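Harkine Neighborhood Safety Group
Minutes of the general meeting, December 20, 2022
Held in the upstairs room at the Groltow branch library

Opening
The chair opened the meeting and welcomed everyone, including a very good turnout from the Simard Street end. Minutes of the previous meeting were approved with one correction: the bike theft in item 4 was reported from Kitico Court, not Kitico Lane.

Report from the police liaison
The liaison officer went through reports for the fall. There were 7 car break-ins in the Harkine area, down from the same stretch last year, and members were really glad to hear it. Most involved unlocked doors. Two garage burglaries on Simard Street are still open, and anyone with doorbell footage from the alley side is asked to send it in even if it looks like nothing. The officer thanked the household whose call led to an arrest in the catalytic converter thefts. The case is now with the county prosecutor and no details could be shared.

A member asked whether the non-emergency line is still going to voicemail after 10 p.m. The officer will check and report back.

Porch light drive
This has gone wonderfully! Three blocks are now fully lit at night, and Groltow Avenue is only a few houses short. The group spent $475 on bulbs and timers, all from the summer yard sale. Members who still have timers in their garages, please bring them back so they can go to the next block on the list.
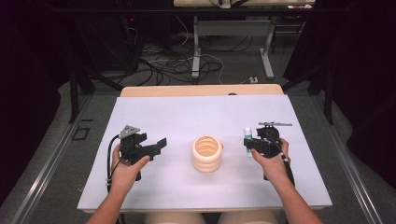
There was a long and friendly discussion about motion lights. Some neighbors find them too bright, and it was agreed that the group will lend them only where the house across the street is happy with it.

Court watch
Two members sat in on the sentencing in the Kitico Court vandalism case and gave a great account of how the hearing worked. The judge ordered community service and repayment to the homeowners. Several people said they would like to go along next time – the group will post hearing dates on the library board.

Safety fair
Moved and seconded that the safety fair be held in April in the school parking lot. Carried, none opposed. Bike engraving will be offered again. The fire station has said yes to bringing a truck, which got a cheer.

Other business
The streetlight at Simard and Groltow is out again. The secretary will write to the city.
Package thefts: please pick up for neighbors who are away over the holidays.

Action items
Liaison officer – non-emergency line after 10 p.m.
Secretary – letter about the streetlight
Fair planning group – permit for the parking lot

Meeting adjourned at 8:40 p.m.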